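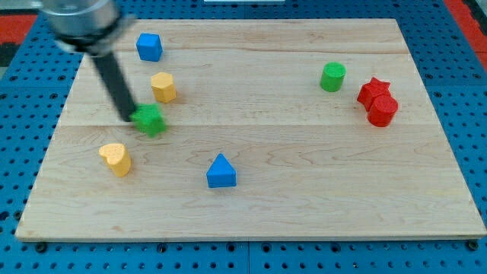

Who pays if the boundary hedge is replaced with a fence?
The allotment holders would, through the plot rent, unless Turthorpe parish agrees to share the bill.

Turthorpe Allotment Association
Minutes of the meeting held on 08/05/2021

Chair: Ayanda Hlongwane
Minutes: Jacobus Le Roux

1. Last minutes
Agreed, with one change. The water butts were "promised", not "delivered". They still haven't come.

2. Hedge or fence
The question at the top of these minutes was put by the holder of plot 11 and answered by the Chair. Mekow Fencing has quoted for the whole north side and says the job would take 2 days. Jacobus asked whether that included digging out the old roots. The quote doesn't say. Several members doubted that a fence would keep the deer out any better than the hedge does, and asked where Mekow had put up one that did. Chair to ask for an address we can visit – and a second quote.

3. Compost
Stonano has offered a trial load of its soil improver, said to double the bean crop. No figures came with the leaflet. Ayanda asked what it would double it from. Agreed to take the load if it is free, spread it on half of the spare plot and leave the other half alone. Nothing to be ordered before the beans are picked.

4. Money
The balance stands at £213. The Nkuna Lane gate repair came to £100 and has been paid. The gate still drops on its hinge, and the meeting was not persuaded that this is "settling in", as the invoice puts it. Jacobus to ring them.

5. Any other business
Plot 2 asked again about bonfires. The rule is unchanged. A request for a second key to the shed was put off, as the first has not been handed back.

Next meeting in June, day to be fixed once the hall replies.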